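Re: [pallier-users] Keyboard teleop demos, how slow is too slow?
April 2023

> We have 18 demos in so far, all driven from the keyboard, and every one
> of them crawls over the last stretch before the grasp. Should we throw
> them out and start over, or trim them? Also, is the wrist view worth
> keeping at all for thin objects?

Hello, and thank you for writing this up so carefully - it brought back a lot of memories of our first month with Pallier!

Please don't throw anything out yet. Ours crawled too, and what helped us was dropping the steps where the command was zero and leaving everything else alone. We did that in Zila with a very small script, and I'm glad to post it if anyone would like it. After that I'd redo maybe 5 of yours with a SpaceMouse or whatever you can borrow, and train on the mix before you decide.

As for the wrist view, yes, keep it, please! On our cutlery task in sim I steer almost entirely by it once I'm down near the table, and I only go back to the side view for height. I line up the two fingers first and leave the closing for last.

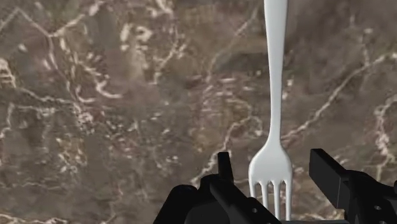

Wrist view in sim, white fork between the open fingers, marble table texture.

One more thing - do vary the table texture early. We waited until we had over 4000 steps recorded on one plain surface, and I still regret it a little.

Warm wishes from the Riquelme bench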